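The second drawer of examples

Noémie Ferrand
4/11/25

When I started at Skilum, I believed that the value of a set of examples was in its size. We had 400 of them for one small task in simulation, moving a tray between a rack and a stand, and I was proud of this number. I wrote it in the title of my first report. Now I think the number was the least interesting thing on the page, and I want to explain why, with some care, because I know that many people who gather examples for a living do not agree with me.

Our work is simple to tell. A person holds a controller in the hand, looks at a screen, and drives a simulated arm above a table. Everything the arm does is saved, together with the views from several cameras. Later a learning system studies these recordings and tries to do the same. The person must be patient. The first day is mostly spent on learning how far the fingers are from the thing they want to take, which is hard to judge on a flat screen.

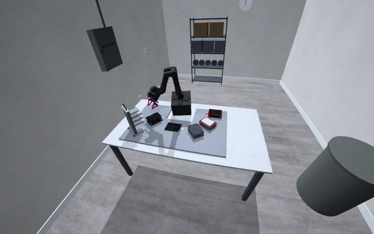

After some weeks a good operator becomes very smooth. The arm goes down in one line, the fingers close, the arm goes up. We praise this, and we pay for it, if I may say so, as our operators had a bonus for sessions without errors. In September I sat for one week and watched recordings from the beginning to the end, at normal speed. I had never done this before, and I am a little ashamed of it. What I saw was the same example repeated again and again with small changes of angle. Our system learned from it very quickly. Then, when we put the tray a bit more to the side than usual, it went down in its beautiful line and closed the fingers on air. It had never seen anybody be wrong, so it did not know what a person does after being wrong.

We had such examples, of course. They were in what we call the second drawer, a folder where the operators put the sessions they considered spoiled. There were 133 in it. In 70 of them the operator missed, stopped, went back a little and finished the task with success. To my eyes these were the richest recordings we owned, and we had decided by habit that they were trash.

I do not say that every bad session should be kept. If the person fell asleep on the controller, please delete it. But I think the choice must be made by someone who has watched the recording, and the operator should write one sentence about what happened. One sentence costs very little. "I came too low and touched the rack" tells me more than a column of zeros and ones.
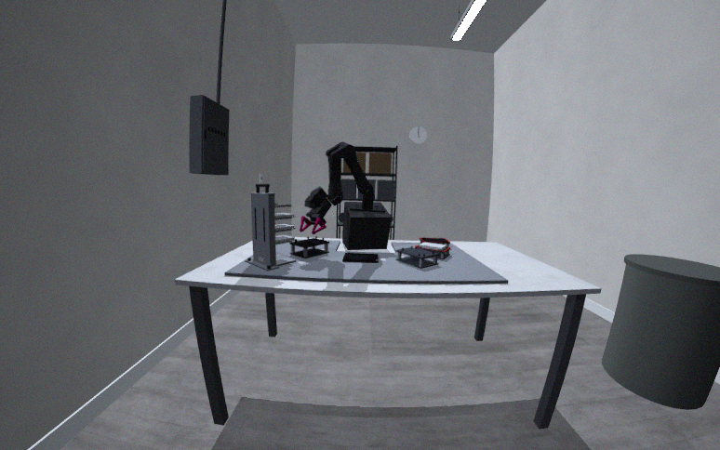 Orlando Cáceres read a draft of this text and objected that I was making corrections sound like a treasure. According to him, a system which sees too many misses will learn to miss, because it copies the entire motion and has no idea which half of it was the mistake. He had seen this with drawers and lids, where the arm began to make a small wrong gesture before each correct one, like a polite cough.

He is right about the danger, and I had the cough also. With 32 corrected sessions added, we saw almost nothing of it. With all 70, it appeared. My answer is to mark the moment where the correction begins and let the system learn only from there. It is slow work to do by hand, and I could not find a way to make it faster that I trust. Orlando would prefer to start the operator directly from a bad position, on purpose, and record only the way back. I tried this for two days. The operators were too calm. They knew that they were in a bad position, so they left it like someone who walks out of a room, and the small search that a surprised person makes was missing.

Maybe there is a place for both. What I would ask from any team is more modest: before you order the next thousand examples, open the folder of the spoiled ones and watch it for an afternoon. And please stop paying the bonus for sessions without errors. We stopped ours, and the second drawer is already filling more slowly, as people now leave their corrections in the first.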